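Salley House: Questions We Get in September (and Every Other Month)

Is the room furnished?
Yes. Bed, desk with a drawer, a door. Bedding is yours to bring, and pink is allowed.

Can I hang a canopy over the bed?
Go ahead. Ruffles are fine, nails are $11 each.

How do I clean my drink bottle?
Rinse it, wipe the outside with a soft towel, and take the lid apart once in a while. You'll know when you've left it too long. So will the hall.

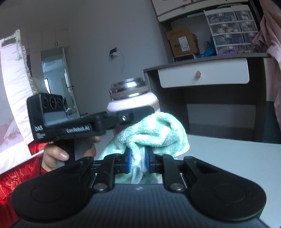 Where do towels go?
On the hook. We supply 2 per room, and the desk chair doesn't count as a hook.

How often are sheets changed?
As often as you change them. The Zabala Street laundromat is open late, and a full wash takes 90 minutes if the left-hand machine is in a good mood.

What if I lose my key?
A new one costs $139. Yes, we also think that's a lot. Take it up with Lerkitz Locks.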